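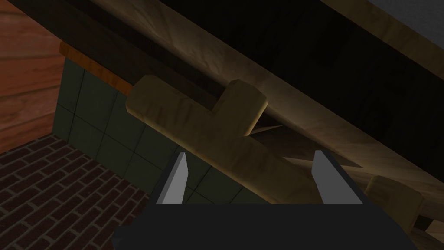

Page last changed: Fri 1 May

4. Naming of floor and wall surfaces in letting inventories

4.1 Material

The inventories came from three letting offices. Felmont and Astadside each supplied 200 room entries, and Pasaribu supplied the rest, giving a set of 600. An entry is the part of an inventory that deals with a single room. It normally starts with the door and ends with the fixed fittings. We kept only the lines on floors and walls and left out furniture, appliances and meter readings.

All three offices have their clerks write in free text. Felmont also has a printed list of suggested words, but the list is old and most clerks do not carry it. Astadside had a similar list until it moved to the Stimar record system, which has a single open box for each surface. Pasaribu has never had one. Spelling mistakes were left alone at the coding stage. Abbreviations were written out in full where the meaning was clear ("lam." as laminate, "cer." as ceramic) and marked as unclear where it was not.

4.2 Coding

Each line was split into up to four parts: material, colour, pattern and condition. A line such as "brown wood floor, worn by door" has a material, a colour and a condition but no pattern. A line such as "tiled, ok" has a material term of a weak kind and a condition. We treated "tiled" as weak where it stood alone, as it gives the way a surface is laid and says little about what it is made of. The same was done for "boarded" and "papered".

Some lines were hard to place. "Wood effect" was coded as a pattern, with the material left blank, unless the clerk had also written the material down. "Stone colour" was coded as a colour. "Hard floor" was coded as a weak material term, although one of the coders would have preferred to leave it out. The two coders worked apart and then met to settle the lines on which they differed. Most of these had to do with condition words that might equally be read as pattern words. "Mottled" was the commonest, followed by "streaky" and "patchy".

4.3 Material terms and colour terms

Walls were described more fully than floors by the clerks of all three offices. For tiled walls the usual line gave a colour and the word "tiles", and many lines also gave the shape. The colour of the grout was noted less often, mostly in bathrooms. Floors were more likely to be given a plain colour and a guess at the material. Dark floors caused the most trouble. Where the same room had been entered twice by different clerks, a dark brown floor might be called wood in one entry and concrete in the other, and neither clerk had gone back to change the line.

This matters at the end of a tenancy. The check-out clerk has the earlier line in hand and has to decide whether the surface has changed. If the first entry says "stained wood" and the second says "concrete, worn", the two cannot be compared, and any claim for damage rests on photographs or on memory. A colour on its own is of more use here than a wrong material.

Figure 1 is a rendered view of the kind of pairing that gave rise to split entries: a dark brown floor with a faint mottling, which could be taken for worn concrete or for stained wood, against a wall of dark green-grey square tiles with thin black grout lines. The wall would be simple to enter under our scheme. The floor has a clear colour and a fairly clear pattern, and the material part would be left blank.

Figure 1. Floor and tiled wall. 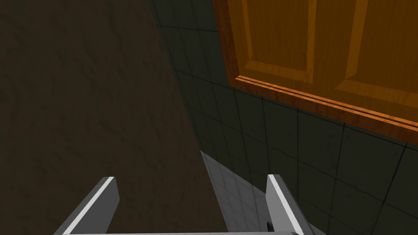 Jarmo Lehtinen, commenting on a draft of this section, wrote that a blank is not neutral in a letting file. In his view a clerk who leaves the material out will be asked for it later by the landlord, and will then fill it in from the office without seeing the room again. He would rather have "material not known" written in full at the time of the visit. We have kept the blank in our coding, but we accept the point for working inventories and return to it in the next section.

4.4 Differences between offices

Felmont entries were the longest and had the fewest weak material terms. The printed list may have had some effect, even on clerks who no longer use it, as several of its phrases turn up word for word. Astadside entries written after the change to Stimar in December were shorter than those written before it, and pattern words became rare. Pasaribu entries varied more from clerk to clerk than those of either of the other offices, so office totals for Pasaribu should be read with care.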